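Stuvesville Community Hall – Fire and Safety Walk-Through, with Comments

Print this page | E-mail this page

Inspected Friday, August 2, 2019, by Vesna Dervishi. Comments are mine unless marked I.D. (Ishbel Dalgleish, who held the other end of the tape measure and caught two things I missed!).

1. Front doors open fully from inside without a key – PASS
Lovely smooth action on the new push bar. The left door used to stick in damp weather, so please keep an eye on it.

2. Exit signs lit – PASS, one comment
All lit. The one over the kitchen passage is dimmer than the rest. New bulb ordered from Angelovski.

3. Extinguishers in place, pin and seal intact – PASS
Gauges all in the green. The tag on the kitchen one is faded and hard to read. I wrote out a fresh one and kept the old one in the binder.

4. Hallway clear to full width – FAIL, fixed on the day
Stacked chairs outside the craft room again. We moved 17 of them to the storeroom and the hallway looks twice as wide. Wonderful!

5. Craft room: tables steady, legs locked, floor clear – PASS
I.D.: Leaned hard on every corner and nothing wobbled. Glue caps and paper scraps go in the bin before lock-up, please.

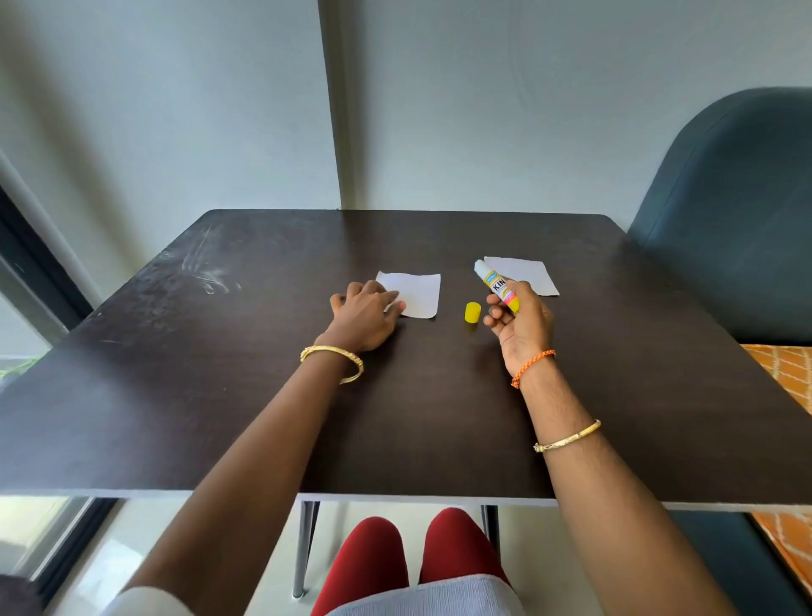
How often should the smoke alarms be tested?
Once a month, using the test button on each alarm, with the result written in the log the same day.

6. Smoke alarms – PASS
Every one of them loud enough to make Ishbel jump, including the one in the coat closet – which she had tested herself a minute earlier.

7. Emergency lights – PARTIAL
Main hall excellent. The stair light went out well before the end of the test. The battery is the old Nulitz type and I would sooner replace the whole unit. Quote received: $400 fitted.

8. Electrical cords and outlets – PASS, two comments
No frayed cords. One cracked outlet cover behind the piano, taped off until it can be changed. The coffee urn must have an outlet to itself. 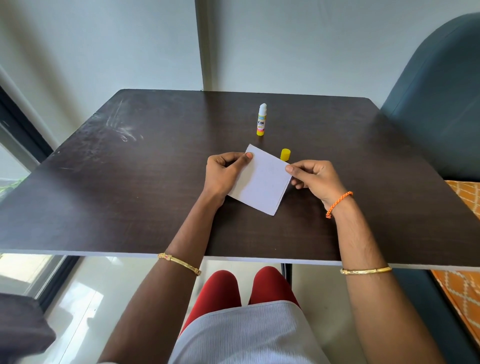
The urn also needs its lid clipped down before anyone carries it, and I have put a note on the handle saying so.

9. Kitchen: stove shut-off reachable, fire blanket on hook – PASS
Blanket was behind the aprons. Aprons now have their own hook by the fridge.

10. First aid box – FAIL
Out of large bandages, and the burn gel is past its date. I.D. is restocking this week.

11. Outside steps and rail – PASS
The new grip strips are terrific. The bottom bolt on the rail wants a quarter turn.

Still open: items 2, 7, 8 (cover) and 10. Next walk-through in October. If you would like to come along, do – it takes a morning and you will never look at a doorway the same way again.

Related items
Eltden Road parking: where not to block the hydrant
How to fill in the alarm log
Hall rental rules and lock-up list
Spring walk-through results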